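Collecting Demonstrations for a Table-Clearing Arm: Did More Data Help?

Final project report, Robot Learning Lab Section
October 2022

1. What we set out to do

The handout for this project says that a policy trained on human demonstrations "improves with the amount and variety of data." We wanted to see how far that holds for a group of students with one arm, one table and a few weeks. The task was plain: pick up a named kitchen item and put it in a named dish. We called the task set Dodon and the logging script Jestley, and those names are used below.

2. How the examples were gathered

One person drove the arm by hand controller while a second read out the instruction and reset the table afterward. Each attempt was saved with the camera stream, the joint positions and the gripper state. We recorded 508 attempts. After review we kept 400 for training. Most of the rejected ones had a dropped item, a wrong instruction or a camera stream that stopped early.

We were told to vary the layout between attempts. In practice we varied it less than we thought. When we went back through the logs, the dishes had moved a few inches at a time and the toaster oven had hardly moved at all. A person resetting a table for the fortieth time puts things where their hand already is. Calling this a varied data set would be generous.

3. Results

We trained on the 400 kept attempts and ran 111 test trials. The policy did well on layouts close to those in the training set and poorly when a dish was turned or shifted to the far side. We also tried adding the public Torar set, which brought the total to 1,014 attempts. The training loss went down. The behavior on our table looked about the same to all of us, and we do not think the small difference in scores means anything with this few trials.

4. Doubts

The review step bothers us most. The people who drove the arm also decided which attempts counted as good, and the rules changed twice in the process. Slow but careful grasps were thrown out in the first week and kept in the second. A learner copies whatever we let through, so part of what we measured is our own taste.

We also have no score for how hard each layout was. Without it, the claim that more data helps cannot be tested properly in a project this size. The Samuel baseline given in class has the same problem, and its write-up does not mention it.

5. What we would change

Layouts should be drawn from a printed random list before each attempt. Someone outside the driving team should do the review, using rules fixed on day one. We would collect fewer attempts and spend the time saved on test trials.

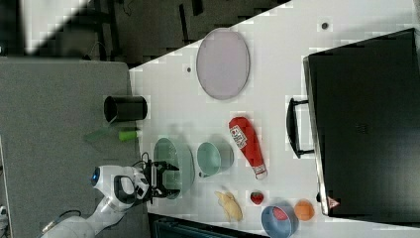 Figure 1. Gripper open over the green plate, with the toaster oven at right.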